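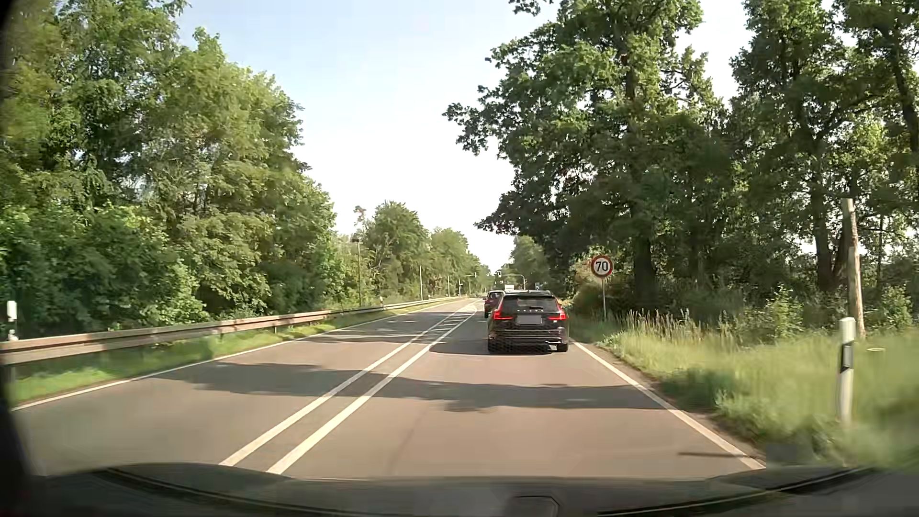

Fig. 6. Follow mode, two-way road, car ahead in lane.

Rukent lane and follow kit – road set-up

1. Calibrate first. Flat ground, engine on, target board square to the hood.
2. Pick a road with clear edge lines and a solid center, like Fig. 6. Tree shadows across the lane are fine.
3. Hold the wheel button until the unit beeps twice. Let go.
4. Set max speed by hand. Round sign says 70, you enter 70 – the kit does not read signs.
5. Gap to car ahead: start at 56 m. Shorten later if you realy must.

Note: firmware older than September skips step 3. Update it.

CAUTION: Hands on wheel. Take over before traffic signals, kit wont stop for them.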